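Remo Gatti keeps the equipment budget for the manipulation group at Sedier, and he starts with the line that people outside the group tend to skip. "The arm is a quote from a vendor. You sign it or you don't. Fingers, cables and mounts are where the plan goes wrong."

Last year's plan allowed for 13 finger pairs across all stations. The group had used them up by October. Gatti now budgets finger pairs per station and per task type, with drawer and cabinet work in its own row.

Barbara Tokarz runs the kitchen stations and supplied the numbers for that row. Her log covers 328 hours of drawer and door tasks. "Pick and place on a table is easy on a finger," she said. "A handle groove is a hard edge. You go in at an angle, you touch the panel, you pull. The coating takes it."

She replaces a pair when the inner edges no longer meet cleanly, and she does not replace for color. Scuffing along the contact line is recorded but does not trigger an order.

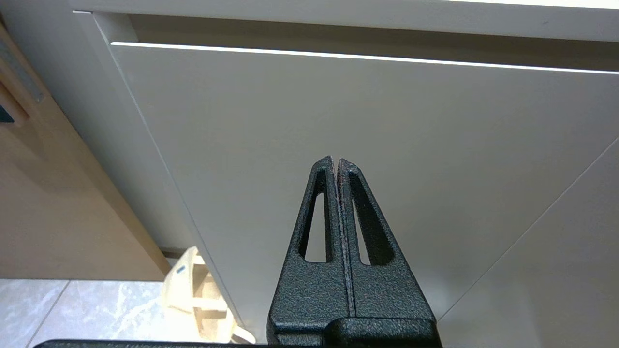

*Wrist view at a white drawer front, fingers closed. Note the reddish-brown tint along the inner edges.*

The group compared two suppliers. Polano sells a finger pair for 90 dollars with a lead time Gatti described as "fine if you order early, and we did not order early." Nazari quoted less per pair but only in lots large enough to fill a shelf for two years. Gatti declined. "The finger geometry changed twice while I was writing the plan. I don't want stock of a shape we stop using."

The other open item is the wrist camera. Tokarz asked for one spare per station, mounted and calibrated. Gatti approved one spare per two stations and put 400 dollars against calibration fixtures. They still disagree on this. "A station without a wrist view is a station that is off," Tokarz said. Gatti's answer is that a swap takes her under an hour — he has the log entries — and that the money does more in the fingers row.

Furniture is carried under Tromov, the facilities project, and does not appear in the robot budget at all. Tokarz would like it to. Fronts and side panels get marked, and the order for new ones currently goes through a different approver.

"Put the drawer and the finger in the same table," she said. "They wear on each other."

Gatti has added the row to the draft. It has no figure in it yet.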